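Progress report to the Söderlund fund, second project year
Vindau manipulation group, Bodholm
September 19, 2022

We are glad to be writing this one, because it has been a good summer and there is finally something to show for the long spring you were so patient about. As you may remember, our last report ended with the policy doing well on single steps and rather badly on anything longer, and we promised to come back with a plan for that.

The plan, in short, was to stop asking one model to learn the whole chore from beginning to end. Lutier, our training method, now learns each stage separately (fetching, placing, loading, closing the lever, waiting) and a small second model decides when one stage is over and the next may begin. It looks mostly through the wrist camera, with very little help from anywhere else, and that has kept the setup pleasantly simple to move from table to table.

In July we collected 427 demonstrations of the coffee task, all by teleoperation, and we set 71 of them aside for checking the stage model. The rest went into training. We then ran 172 full trials on the arm, and the improvement over last winter's version is one we can see without any statistics at all, although the statistics are in the annex for those who like them (we do!). Loading the capsule is still the hardest part. When the gripper comes in a little crooked, the capsule tips against the rim of the opening, and the policy has to back away and try again. It has learned to do so, slowly, and we would love it to be quicker.

The waiting stage surprised us by being a real research question. A policy trained on busy motion does not like to stay still while coffee is running, and our early versions kept wandering off toward the glass. Adding 3 seconds of history to the input settled this nicely.

Wrist camera views from the coffee task: the capsule at the loading opening, then coffee running into the glass.

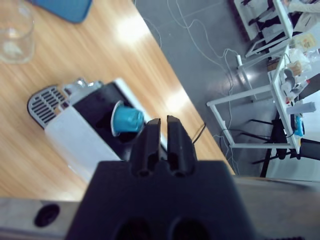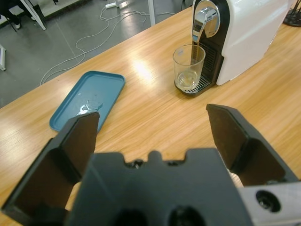
Budget and next steps

Spending is in line with the agreed plan. We were slightly under on equipment and slightly over on staff time, as labeling the stage boundaries took many more afternoons than we had set aside for it. We would like to move the remaining equipment money across to cover this, and a short request is attached for your approval.

Over the coming months we will work on capsule loading from less tidy starting positions, and after that on a second chore that shares some of the same stages, so we can find out how much carries over. A draft paper on the stage model is going around the group now, and we will send you a copy as soon as it is fit to be read.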